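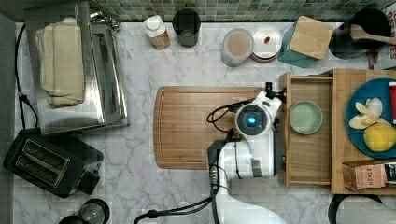 The arm above the cutting board, with the side drawer open.

Kitchen Robotics Project: Frequently Asked Questions

Prollura is the student robotics project of the Collado technical program. Students in the project teach a robotic arm to carry out ordinary kitchen tasks. The answers below are intended for prospective members and their families.

Who may join?
Membership is open to any student enrolled in the program, in any year of study. Students from the Vondel campus may also join, provided their home department approves the travel. The project accepts up to 14 new members each August.

Is previous experience with robots or programming required?
No. New members complete an introductory unit before they operate the arm. The unit covers safe conduct in the work area, starting and stopping the arm, and recording a task. Members who have taken a programming course may be excused from part of it, but the safety section is required of everyone.

What kinds of tasks do students work on?
Tasks are chosen from things people do at a kitchen counter: moving a bowl from a drawer to a cutting board, setting fruit on a plate, or closing the drawer afterward. Each team selects one task per term and writes a short plan for it. Plans are reviewed before any recording begins.

Why are so many household items left on the counter?
A working kitchen is seldom bare, and the arm must be able to move among canisters, a toaster and other everyday objects. Teams may rearrange the items between sessions but should note the new layout in the team log.

How is the arm taught a task?
A student guides the arm through the task while its movements and the view from its camera are recorded. The recordings are then used to train a program that attempts the task without guidance. Teams are expected to submit 200 usable recordings per task. Recordings that end in a dropped object are kept in a separate folder and do not count toward the total.

How much time does the project require?
Members attend one supervised session each week and should set aside additional time for reviewing recordings. Sessions begin at 4:30 p.m. in Room 116. A member who misses three sessions in a term without notice may be asked to give up his or her place on the team.

Are knives or heat used?
No. Sharp tools are not permitted within reach of the arm, and appliances remain unplugged during recording. Long hair must be tied back, and loose sleeves must be rolled up.

Does the project take part in competitions?
Yes. Teams may apply to enter the Ballia Challenge, a regional event for student-built household robotics. Last year the field consisted of 11 teams. Selection is based on the team log and a demonstration before the project supervisors — prior results are not considered.

Is there a fee?
There is no membership fee. Teams selected for competition pay their own meal costs; transportation is provided. Students for whom meal costs are a hardship may request assistance through the program office.

May families visit?
Visitors are welcome at the open session held at the end of each term. At other times, visits must be arranged in advance through the program office.

How does a student apply?
Application forms are available from the program office and must be returned before the August intake closes. Late applications are placed on a waiting list.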